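Rarano Desk Items

Teleoperated recordings made with the Serkham two-arm bench kit

Rarano is the sample set that Serkham supplies with its bench kit. It contains 463 episodes of small-object handling on a white tabletop, recorded by teleoperation with the kit hardware and the Sirnlow recorder. The set is meant for people who have bought the kit, or are deciding whether to, and want to see what comes off it before collecting their own data. It is too small and too narrow to train a general policy. It is adequate for checking a loader, fine-tuning a pretrained model on similar items, or comparing camera arrangements.

Contents of this file

Kit summary
Camera views
Tasks and objects
Collection procedure
File layout
Known problems
Licence and citation

Kit summary

The kit consists of 2 black arms with parallel-closing grippers, a matching pair of hand-operated leader arms, the Achari wrist camera modules, a fixed camera on a stand, and a power and hub unit. Sirnlow is installed separately on the buyer's own computer. Clamps are included. A table is not, and the clamps do not like a bevelled edge.

The arms are supplied assembled and calibrated. Calibration drifts if the elbow is forced by hand while powered, so the recorder runs a short joint check at the start of each session and refuses to record if it fails. The check can be switched off in the settings file. Episodes in Rarano were all recorded with it on.

Camera views

Each episode carries a wrist stream for the working arm and one fixed stream. The Achari module sits close behind the fingers, which puts both fingertips permanently at the bottom of the view and leaves the space directly ahead of them in focus. Objects held near the tips appear large. Anything much further off, including most of the tabletop, goes soft. A slim tool or rod held upright fills the height of the wrist view, and surface texture comes through well enough to tell a smooth shank from a gritty section.

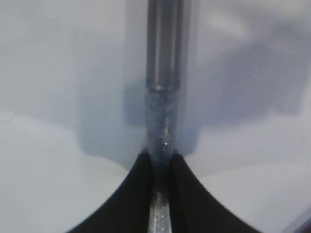 Can the wrist stream be used without the fixed stream?

For grasp refinement it can, and the loader has a flag for it. For anything that involves finding the object first, performance with the wrist stream alone was poor in our tests, as the target is frequently outside the view until the arm is nearly on top of it. We recommend loading both streams and dropping the fixed one at random during training.

Exposure on the wrist camera is locked per session. Over a pale surface this gives a bright background and dense black fingers with little detail in them. Segmentation models that depend on finger edges cope with this. Models that depend on finger texture do not. Auto exposure was tried early on and abandoned after it produced visible pumping every time the gripper passed over a dark object.

The fixed camera is set beside or above the workspace, depending on the session. Its pose is stored in the session record as a transform to the base of the left arm. There is no depth stream. Serkham sells a stereo option for the stand, but nothing in Rarano was recorded with it.

Tasks and objects

The items are ordinary stationery and household things bought locally. They were chosen for awkwardness: closed loops that a finger can enter by accident, thin shafts, transparent plastic, and perforated surfaces that confuse edge detectors. Clutter is deliberate. Items overlap, and several are partly hidden by the arm itself for much of an episode.

Task labels used in the metadata:

pick_upright: grasp a slim tool or rod and hold it vertical
pick_clutter: grasp a named item with others touching or overlapping it
place_basket: put the held item in the basket
hold_still: maintain a grasp without moving
free: no instruction, operator's choice

Labels describe the instruction given to the operator. Whether the attempt succeeded is held in a separate field, outcome, which takes the values ok, fail and unclear. Please don't infer success from the label or from the last frame. Some failed episodes end with the item sitting very close to where it should be.
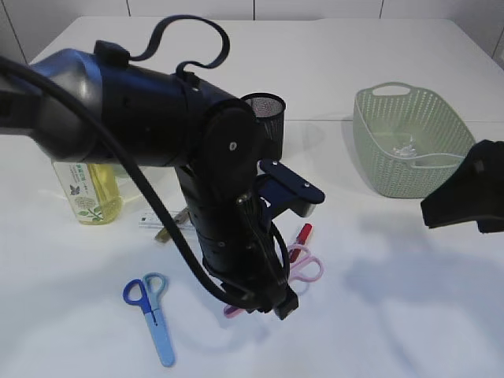 Gervasio Saavedra
Data and documentation, Serkham

Collection procedure

Recording was done by 4 operators, all with prior practice on the leader arms. Before each block the operator laid out the table by hand, with instructions to avoid neat rows. Scissors, markers and other small items could lie at any angle, and sharp items could stay in their covers. The layout was not reset between episodes in the same block unless something fell off the table. Consecutive episodes are therefore correlated, and the train and test splits are cut by block for that reason.

The original target was 500 episodes. Those missing were removed for dropped frames on one or more streams, or because a person's face came into the fixed view. Removed episodes have kept their identifiers, so the numbering has gaps. A gap is not a sign of an incomplete download. Use the checksum file to verify that.

Both arms were powered in every session, including those in which only one was used. The idle arm may be partly visible at the side of the fixed view, and its gripper may extend over the table. Its joint values are recorded and are nearly constant. Buyers who mask it out should mask its shadow as well, as we have seen a detector latch on to the shadow after the arm itself was blanked.

Lighting was whatever the room had. Soft shadows from the arms are common, and the background is white tile. A model trained only on this set should be expected to learn that background. We suggest compositing or, better, recording a few blocks on another surface with the buyer's own kit.

File layout

episodes/ holds one folder per episode, with the video streams, joint states, gripper commands and timestamps
sessions/ holds calibration results, camera poses and exposure settings
splits/ holds the block lists for training and testing
tools/ holds the loader, the checksum script and a viewer
CHANGES lists corrections to labels since first release

Joint states are in radians, in the order base to wrist. Gripper position is normalised, with zero fully closed. Commanded and measured gripper values are both stored, and the difference between them is a usable proxy for contact. It is not a calibrated force and should not be reported as one.

Timestamps come from the host clock. Video and joint streams are logged independently and aligned by the loader to the nearest sample. Anyone writing their own loader should read the alignment notes in tools/ first.

Known problems

The external cable on each arm hangs in front of the housing in some poses and can cover part of the target in the fixed view. It swings a little after quick moves. Serkham can supply a cable guide, which keeps the cable closer to the arm at the cost of some wrist travel.

Text on packaging is visible in some fixed-view recordings and has not been blurred. Labels are in more than one script. No transcription is provided.

Clear plastic items are under-represented in successful grasps. The operators could see them, but judging closure on the leader arm was difficult, and the contact proxy is weak on thin film.

Session records from the early part of April list the fixed camera pose to lower precision than later ones. The affected sessions have pose_quality set to coarse. Reprojection from these is good enough for visualisation and not much else.

The viewer shows the wrist stream on the left regardless of which arm was working. The field active_arm is correct.

On suitability for purchase decisions

Rarano was recorded by Serkham staff on Serkham equipment, and readers should weigh it accordingly. The failures are left in and the raw joint logs have not been smoothed. Prospective buyers who want a closer test can send a box of their own items and receive the resulting episodes in the same format. Return postage is included, sharp items must be covered, and liquids must be sealed. Bookings close on Wednesday for the following week.

Licence and citation

The recordings may be used for research and internal evaluation, with attribution. Redistribution of modified versions is permitted if the changes are listed. The contents of tools/ are under a separate licence, given in that folder.

Cite as: Saavedra, G., Rarano Desk Items, Serkham.

Label corrections should be sent with the episode identifier and the time within the episode. Corrections go into CHANGES at the next release, and the old label is kept in a field named label_prev.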